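Soft goods notebook, Skosdale workshop
Friday, August 9, 2024

Started with the T-shirts today because I'd been putting them off all week. The plan was to see how the thin cotton ones behave once they've been dropped in a heap, and whether I can find the hem quickly without picking the whole thing up and shaking it like a dog with a towel. (I know, I know, shaking works. It's also cheating for what we want here.)

The Oltia cotton is lovely stuff to wear and a pain to deal with in a pile. It has no body at all. Our heavier Zepeda shirts sort of stand up for themselves, and when you drop one you can still guess which end is the neck. Drop an Oltia and it just goes wherever it likes, and the sleeve you were sure about is suddenly the side seam rolled up on itself. The orange is so bright that the folds are at least easy to tell apart, light on the ridges and dark down in the creases. I'd love to run the white ones on the white table for comparison but I think I'd go cross-eyed.
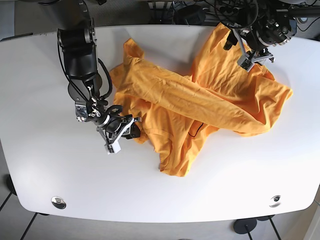 Orange tee in a heap, mid-table. Hem and seam at the low corner, maybe a sleeve on the diagonal.

I've been going back and forth on that long roll. My money is on sleeve. It could just as well be the body twisted into a tube, and with cotton this thin I really don't think you can call it by eye. What I'd trust is the stitching. A hem has a double thickness you can see from the side, and it wants to stay flat when everything around it is flopping over. So my new rule for the orange ones is to look for a hem first, any hem, and work along it until there's a corner. The neck is my second choice. It's ribbed on ours and it springs back a little, but it's small, and it likes to hide.

Note to self, the short black cable does not live on top of the shirts! Put it back on the hook.

Weights, while I had the scale out: the fabric book from Skerken has the heavy Zepeda cloth at 300 grams per square meter, and I believe it. No figure for the Oltia anywhere. I'll cut a square from the ripped one in June's scrap bag and weigh it next week.

The table

I like this table more than I expected to. The old bench had a grain to it that grabbed at knits, and you'd drag a shirt across and end up with one side stretched longer than the other. The matte white one lets cloth slide without skating off, and the rounded corners don't snag. The downside is that every speck shows up. Look at the three tiny reddish-brown marks out in the open between the yellow piece and the green one. I have no idea what they are. Rust? Dye? Somebody's lunch? If it's dye then I want to know which piece is bleeding before we put anything pale down there.

So the job for Monday is a damp white rag on the marks, then a damp white rag on a hidden seam of each colored piece, and we keep both rags. If anything comes up, the colored ones get washed on their own before they go back in the rotation. Please don't use the blue spray on that top, it leaves a film and then cloth sticks again.

The glare is still bugging me a bit too. One patch of tabletop comes up brighter than the rest and the lower corners go gray. Fine for orange. Less fine for anything light.

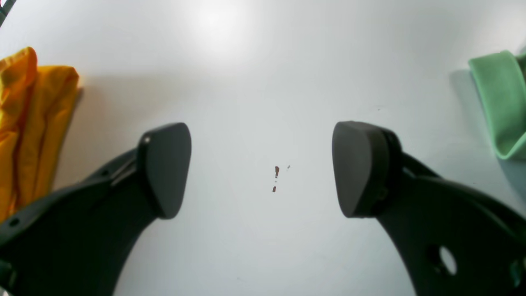 Yellow cloth

A different animal from the orange tee. I gave it more time than I'd planned, mostly because I wanted to work out what gives you a usable edge. A long wavy edge is great news, as far as I'm concerned, even if it isn't straight, because you can follow it and smooth as you go. The ridge down the middle I'm calling "seam or fold, undecided." Fine diagonal wrinkles I've decided to ignore completely. They flatten out with the side of your hand and they never tell you which way is up.

Shadow is the thing to watch. On yellow a shadow goes brown, almost amber, and at a quick glance I'd have sworn there was a second layer in there. Cost me a good few minutes of poking at it.
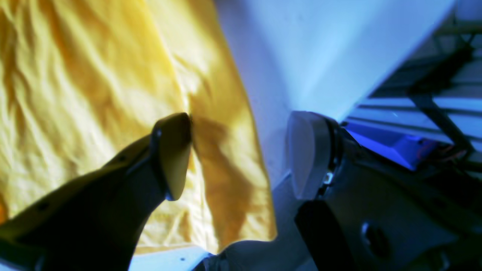 Somebody wrote under this in green pen: try pinching the edge and letting it hang for a breath before you lay it down, a real seam pulls straight and a fold falls open. Also the lamp by the window makes those brown shadows worse, and I'd turn it off for the yellows.

OK, good, I'll take both of those. Lamp off on Monday, and I'll do the hang test on the yellow and the green before I go anywhere near the orange again.

Still to do: buy white rags, cut the Oltia square, find the lid for the pin box.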